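**Notebook, Friday, October, after lunch**

Still on the cutout boards and how to lay them out so a part can't go home in the wrong place.
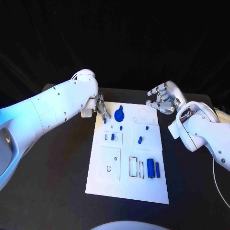

*White board on the dark table, blue parts and outlined cutouts.*

Spent most of the morning on the foam question again, and I'm afraid I have more opinions than data. The Indard sheet cuts beautifully but it takes a set if you leave anything heavy in it over a weekend, and then the outline goes soft and people start putting things back any old way. The Vimesbridge stuff is stiffer and a bit crumbly at the corners (I swept up a good deal of it). I cut a test pocket in each, 40 mm deep, and put the 900 g weight in both. Will look on Monday and try very hard not to poke at them before then!

Zhenhua Yuan stopped by and we had a long, pleasant talk about outlines. Zhenhua likes a thick line all the way around each part, and I like a thin one with a finger notch, mostly out of habit from my old drawer at home. We agreed to try both on the next Pludance tray and let the second shift tell us which they hate less.

Numbers so I don't lose them: tray blank is 291 mm on the short side, corner radius 4 mm. The drawing still says 5, please go by this page until I fix it.

Also the good knife is dull. I know it was me, I was cutting cardboard with it. New blades are in the drawer under the label printer, behind the tape.

To do: ask Xu for another half sheet of the stiff foam, redraw the corner, find the lid to the spray glue before it dries up like the last one.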